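Sport and the State – Session 7 notes (J. Buchanan)

Reading for today: packet 3, Ghumman chapter on athlete transfers. Bring it.
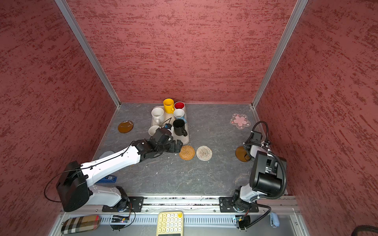 Carrying on from last time – who actualy picks the team? National federation, on paper. In practice the ministry pays, so the ministry gets a say. Keep those two apart in your essays.

Terms to know:
allegiance change – switching the country you compete for
waiting period – up to 4 years in the cases we read, can be waived
neutral status – no flag, no anthem

Case: Bakke, distance runner. Left training camp in April, asked to switch. Federation said no, appeal went to a panel. Panel looked at paperwork only, not motive. Why does that matter? Come ready to argue it.

Short response, one page, due 27 July 2023. Late ones go to Efa Harries, room 3028, not under my door pleae.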